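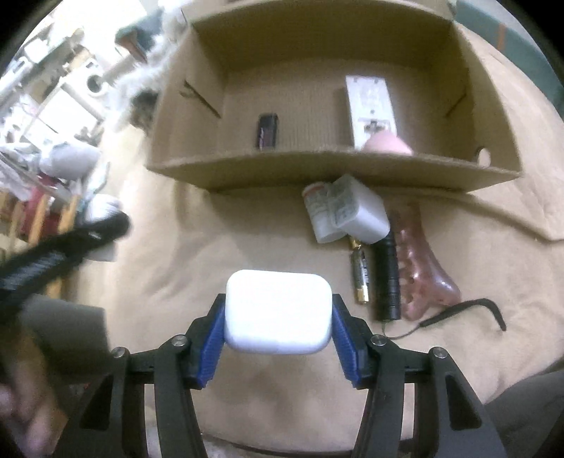

# Can a machine tidy the bed yet?

Hi again! Yu-na Chae here, writing from Cakville, where my ongoing question remains the same as last time: when is something with motors in it going to do my chores? I've been asking since September and the answer keeps sliding around on me, so I figured I'd put up a page about the job that gets on my nerves the most. It's the small stuff. Chargers, batteries, pills, all the bits that wash up on a blanket and need to go in a box.

The white case in the gripper is the kind of thing I'd have called easy. It's rounded and smooth, a lot like an earbud charging case, and it's held between two blue ribbed pads. You or I would scoop up something like that without looking. A machine has to decide where the edges are, how hard to squeeze, and when it's okay to let go, and I've seen plenty of demo videos where it gets two of those right and the case shoots across the room.

## What's on the blanket

A pill bottle on its side, snug up against a white wall charger. I worry about these pairs more than any single item! Go for one and you can easily nudge the other, and a bottle is always happy to roll. My friend Min thinks the answer is to push everything apart first and then pick (Min also vacuums in straight lines, so make of that what you will).

Then there's an AA battery next to a black flashlight with a thin lanyard cord. Cords are my favorite test. The flashlight itself is a nice fat cylinder with ridges to hold on to, but that cord goes wherever it likes, and I have watched a very expensive arm put a thing neatly in a bin and leave the string hanging over the side. Does that count as tidied? I say no. Min says yes. We've had this argument over dinner more than once.

The pink ridged silicone piece with the black strap is the same problem with extra wobble. Soft things bend when you grab them, and a strap makes it worse.

## The box

Plain brown cardboard, no lid, front wall folded low. I love a low front wall - less height to clear, and you can still see in. There's a white package standing up against the back and a pink sponge at its foot, so whatever goes in next has to miss both. Anyone who has loaded a dishwasher with a teenager knows that "in" and "in without knocking over what's already in" are different chores.

## So, are we there?

My own score as of April 11, 2025: picking up one hard object from a clear spot, yes, I'd trust it. Clearing a whole blanket while I'm off making coffee, no, I'd want to be in the room. Fleece doesn't help either, because it bunches.

I priced the Drisik home arm again and it's still 2000 dollars before you add the stand, and the smaller Hunano one is 1744. For that money I'd like it to handle the cord too. I'm saving up anyway, and if either of you who wrote in last month has tried one on laundry, please send pictures. Socks especially!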